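Workshop notebook, display bench
Aug 2, 2025
Job 632, Rilley shelf unit, poppy bay

Carried on with the bay that has the poppy painting in it. Tamsin Quinlan wants the whole unit settled before it goes to the Ankrah showroom, so the question for this session was what stands with the canvas and how much of it can be covered up.

The canvas is the fixed item. It stays upright at the back and everything else works round it. No hanging fixings in the back panel, that was agreed in March. The yellow and ochre in the background sit well against the pale wood, and the dark red of the flowers is strong enough to read from across the workshop. The weak part is the bottom. The painted grass is dark and fairly busy, and anything green put in front of it gets lost at a distance. Close to, it looks all right.

Tried to keep to the rule from the last Rilley job: nothing in front of the main flowers, small things to the sides, low things only along the front. 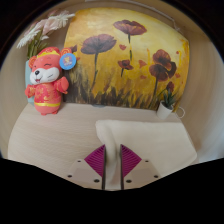 The soft toy was Ashton Stubbs's suggestion. It does make the bay look like a shelf in somebody's house, and Tamsin likes that. My objection is the round tag, which catches the eye before the painting does. I don't want to cut it off, as the toy may have to go back to Roltard with the other loan pieces. Ashton says tuck it behind. Will try that, otherwise turn the toy a little towards the side.

The potted plant is fine on the right. It wants to stay below the flowers on that side and not creep in towards the middle. If we use it in the showroom somebody has to water it, and there needs to be a saucer under it. Ashton has put one on the list.

Lighting. The strip under the top panel is in the right place front to back and I'd leave it. The cord is the problem. It comes off at the right-hand end and hangs near the top corner of the canvas, and a thin white line shows up badly against that much yellow and orange. Options:

— clip it along the underside of the top panel to the right side wall, then straight down the back corner
— drill through the back panel behind the corner of the canvas and lose it altogether
— swap the strip end for end so the cord comes off at the left, behind the flowers

The third is the least work but I would need to check the lead is long enough to get back to the supply. The second is the neatest. Tamsin would prefer no holes if we can avoid them, so clips first. We have a bag of the small Sorura adhesive ones, 100 in the bag, plenty for every bay. They don't stick to dusty wood, so wipe down the panel and leave it to dry before putting them on. 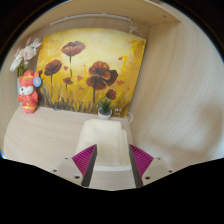

Poppy painting against the back panel, light strip and loose cord above, artificial white flowers on the left.

White flowers: keep. The pinkish white is quiet next to the dark reds, and being artificial they need nothing doing to them apart from dusting. The vase is pale green and doesn't argue with the yellow. I'd like them tucked in behind the edge of the canvas and no further forward, otherwise they start to look like the main thing in the bay.

Still not decided whether the canvas needs a stop at the foot. It leans, and it will get knocked when people dust. A thin batten 200 mm long, pinned to the shelf floor, would do it, or a couple of dots of museum putty. Putty leaves a mark on unfinished wood, so test on an offcut. Ashton has offcuts from the same boards under the bench.

To do:
Clip cord, right side first
Test putty on offcut
Ask Roltard about the tag
Saucer for plant
Print 3 copies of the layout sheet when Tamsin has signed it off, one to travel with the unit

Left the step stool beside the bench, please leave it there. The key for the clips drawer is back on its hook.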